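At Trolora's Bainbridge repair shop, the processor station went over to a robot arm in May. The line lead says the bench crew still preps every board. "We open the lever and check the pins by eye. The arm does the placement."
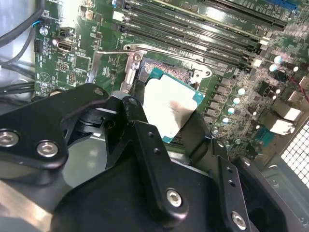
Processor held over the open socket, retention lever up.

Bent pins were the main cause of scrapped boards under manual work. "My hands used to ache by the end of a shift," a technician with 19 years at the bench says. "Now my wrists are fine and my eyes are tired."

Her job sheet has changed too. She used to log 49 boards a shift; she now signs off on 95 and writes up each rejected grip in Plotar.

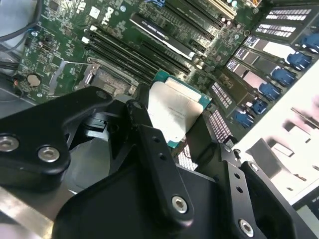 Dell server board at the processor station.

Retraining took 20 hours. She would like more time on the fault codes.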